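Subject: Re: [grippers] Sleeved hand vs. bare hand, wrist camera placement

Dumisani, answers inline. I trimmed the part about the power budget and will take that up separately.

> On the Ankrah hand, did you leave the fabric cover on for the basket trials? We pulled ours off after the second session. It kept creeping toward the fingertips and I didn't trust the thumb readings with it on.
>
> Also, is the wrist camera still on the thumb side? We moved ours and lost the index finger entirely at full extension.
>
> — D. Lekota

Cover stayed on for every trial. I ran one block with it and planned a second without, but the cable clips under the fabric have to be re-seated each time it comes off, and I wanted the calibration untouched until the controller comparison was finished. Creep is real. I log sleeve position at the start and end of each block now. If it moves past the first knuckle, the block is thrown out. So far that has cost me 2 blocks.

The wrist camera is still on the thumb side. With the hand open and idle, the view is as follows.

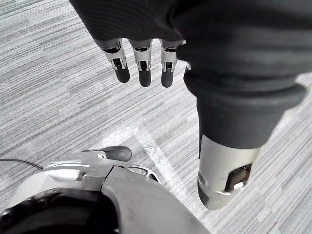 The thumb takes up more of the image than I would like. I tried a shorter standoff and it got worse. A longer standoff fixes the framing but puts the bracket in the way when the elbow folds, so I went back to the stock part. If you have drawings for your relocated mount, please send them, even if they are rough.

> What did you settle on for the controller? Rustari's default grasp closes too hard on anything with a thin handle.

Agreed on the default. I compared two controllers, same hand, same arm speed:

- **Rustari stock**, position mode, closing current limited to 30 percent
- **Hultis**, impedance mode, 1,000 Hz inner loop, stiffness set low on the fingers and left alone on the thumb

The test item is a plastic shopping basket carried by its handle past the produce stands. It is a poor choice if you want repeatable numbers, because the basket swings and the grid sides flex. It is a good choice if you want to see what a controller does when the load shifts after the grasp is made.

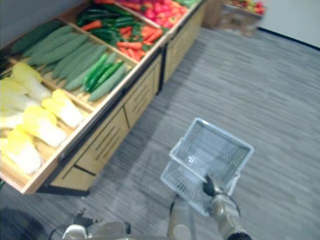
Stock mode holds the handle but does nothing about rotation. The basket tips, the tilt estimate lags, and the arm corrects late. Hultis lets the handle settle against the fingertips first and then tightens. Rotation is smaller and the correction comes earlier. The price is grasp time, which is longer on every run. I have 11 usable runs per controller, so treat all of this as provisional.

One note for anyone repeating the test: zero the wrist torque with the arm in its carry pose. I zeroed it at rest the first time and the offset looked exactly like a controller fault. Thaís caught it in the plots.

> Any trouble with self-view? Our segmentation model keeps labeling the base as an obstacle.

Yes, same thing. The Grelwood mask handles the upright poses, but with the arm low the sleeve and base run together and the mask breaks up along the boundary. I am masking by joint angle for now. The frame attached below is one I would use as a regression case. 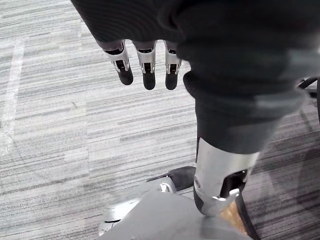
*Wrist view with the fingers hanging over the carpet, second sleeved segment and light-gray surface at the bottom.*

The dark fabric is the harder half of the problem. Exposure rides up to compensate for it and the floor washes out. Locking exposure helps, at the cost of detail in the finger joints. I have not tried a lighter cover. If anyone on the list has, I would like to know whether it changed the depth returns as well.

Next block is the bare hand with the Hultis settings unchanged. Logs go to the usual directory in February, once I have renamed the channels to match yours.

Thaís Aguiar is running the same comparison on the left arm and will post her numbers in this thread.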